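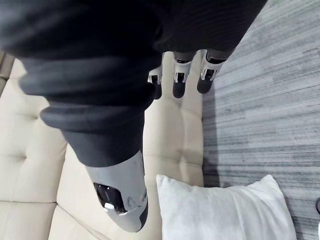 Dark fabric sleeve on the arm, with the fingers over the sofa.

Sleeves, cables and cushions: tips from our robot build

Our shared workshop at Zunska has one long job this year, a two-armed robot that can tidy a sofa. I keep the notes for the group and put them here for other people who build in their free time. Last changed 7 October 2026.

Covering the arms

Sew the sleeve wider than you think. My first one was cut like a shirt sleeve and it pulled tight at each bend, so the arm stopped with an error. Now I bend the joint fully, measure on the outer side, and add 30 mm. Folds do no harm if they stay away from the fingers.

Use ribbed material near the hand. It grips by itself and you don't need a cord. Jade Dufour closes hers with a strip of hook tape, which she says is faster to open, but the tape collects all the fluff of the workshop.

Don't cover any lens or sensor window. Before you sew the last seam, put the sleeve on with pins and move the arm by hand through all positions.

White plush leaves hairs in the finger joints. A dry paintbrush takes them out. Compressed air only pushes them deeper.

Holding a cushion

Take it from both sides, at the same height, and press slowly. If one arm comes first, the cushion turns and you must begin again.

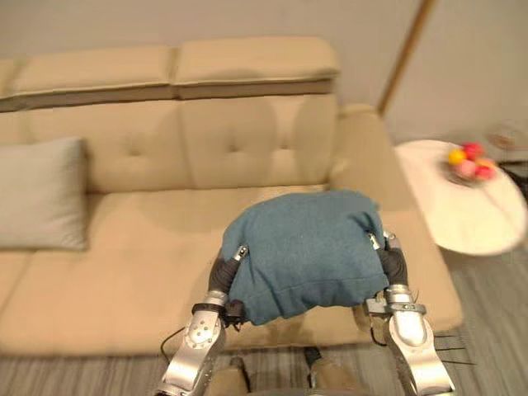
For a woven cover you need less force than for a smooth one. We set the force first on an old cushion, starting very low and going up in small steps until it did not slip any more. Write the value on a paper and fix it to the control box. Pirmin Lanz and I lost a whole evening in November because each of us thought the other had saved it.

Let the cables make a loop at the wrist. A loop should be big enough to put two fingers inside when the wrist is turned to its end. Cable ties go on the forearm only, never over a joint.

Look for things with legs or a rim near the sofa. A side table is easy to forget when you plan the path of the elbow. We put its position in the program as a block, a little bigger than the real table.

Screws

Check the wrist screws after every long session. We use a weak thread glue, and a dot of paint across the head and the housing. If the dot is broken, the screw has moved.

Brittany Gosselin has the pattern for the sleeve on paper, ask her for a copy. The size for the shorter arm is not drawn yet.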